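Home News Robotics Automation Logistics Events Subscribe

Fastine reworks wrist wiring and calibration on household tidying cell

12 shares 4 comments

Fastine has completed a maintenance and setup round on the mobile manipulation cell it uses to develop tidying routines for household goods, the company said in a technical note released in October. The work covered the wrist cable, the wrist camera mount, the head camera calibration and the way stock is laid out on and near the shelf.

The cell consists of a single arm on a wheeled base, a small camera at the wrist and a second, wide-angle camera at head height. The arm and gripper come from Drirkora. The controller software is Grumel, which Fastine runs on a computer inside the base. The test stock is ordinary household material: books, boxed items, soft toys and woven baskets on ribbed carpet and wire shelving.

According to the note, the cell had logged a rising number of dropped wrist images over several weeks. The fault appeared only when the wrist was turned far from level, which is the normal attitude when the arm reaches down beside a basket to reach a stack of books. At those angles the cable was being pulled tight at the connector.
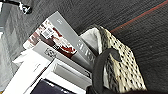 Cable and connector

Technicians removed the wrist cover and found the outer jacket of the camera cable worn where it passed the last joint. The connector itself was sound. The cable was replaced with one of the same type and given a longer service loop, with 115 millimeters of slack between the last clamp and the connector. The previous slack was 82 millimeters.

The clamp was also moved to the side of the joint housing. In its old position it allowed the cable to fold under the wrist at the end of travel. Fastine said the new route was checked by driving the joint from stop to stop at low speed with the cover off, then at working speed with the cover on. Dropped images were counted by Grumel during both runs. The cover screws were refitted with thread lock of medium strength and marked with paint so that movement can be spotted at the weekly inspection.

The camera mount was changed at the same time. The original bracket, a two-screw part, could shift slightly if the gripper touched a shelf post. The replacement, supplied by Simard, uses four screws and a locating pin. Fastine said it can be removed and refitted without a full wrist calibration, although a short check against a printed target is still required.

Head camera

The head camera was recalibrated after the wrist work. Wide-angle lenses bend straight lines near the borders of the picture, and the shelf posts are used by the software to estimate where the unit stands. If the lens model is off, the posts are placed too far out and the arm stops short or approaches at the wrong angle.

Fastine collected 46 views of a flat target at different heights and distances. Views in which the target was blurred or partly hidden were thrown out before the solution was computed. The result was then compared with tape measurements taken at the four shelf posts and at the front lip of the top shelf.

The shelf is a black wire unit against a pale wall. Its top level is left clear as a reference plane, and the stock goes below it. Five soft toys, including a navy-blue one in the form of a shark or fish, share the lower level with boxes and books.
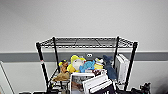
Thin wire grids remain difficult for depth sensing, the note says, and the software does not rely on the grid itself. It fits the raised lip and the posts first, then fills in the shelf surface from the known dimensions of the unit. Items hanging over the front edge are treated as obstacles until they have been identified, and the arm keeps a wider clearance from them than from items lying fully on the shelf.

Soft toys are handled at a lower grip force than books and boxes. The force limit is set per class in the Grumel item table and was not altered in this round. The approach speed for soft items was reduced after operators reported that the fingertips were pushing toys back before closing on them.

Stock placement

The last part of the work dealt with baskets. Woven surfaces with small dark marks or openings give the wrist camera a dense repeating pattern, and the tracking software had at times locked onto the wrong row. The error was small in each case but was enough to put a fingertip on the rim of a basket instead of beside it.

Two changes were made. The tracker now takes the rim as its main feature and uses the weave only as a secondary check. The exposure of the wrist camera was also fixed at one value for the whole approach, where it had previously been left on automatic. White boxes and trays close to the lens were causing the automatic setting to darken the rest of the picture.
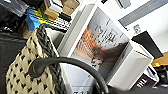
The stopping distance ahead of a rim was reset to 135 millimeters. From that point the arm continues at reduced speed and the tracker must confirm the rim on three consecutive images before the gripper moves farther. If it fails to do so, the arm backs out along the same path and the approach is logged for review.

Fastine has added the cable jacket, the clamp and the paint marks to the weekly inspection sheet. The wrist target check is to be done at the start of each shift and after any contact with a post or shelf. Full head calibration stays on a monthly schedule.

The company said spare cables will be kept at the cell, cut to the new length and labeled. It has also asked Drirkora whether the longer service loop can be adopted in the standard wrist kit. The updated item table and the new rim tracker settings are stored with the Grumel configuration, and the earlier settings have been kept so that older runs can be repeated.

12 shares 4 comments Print Save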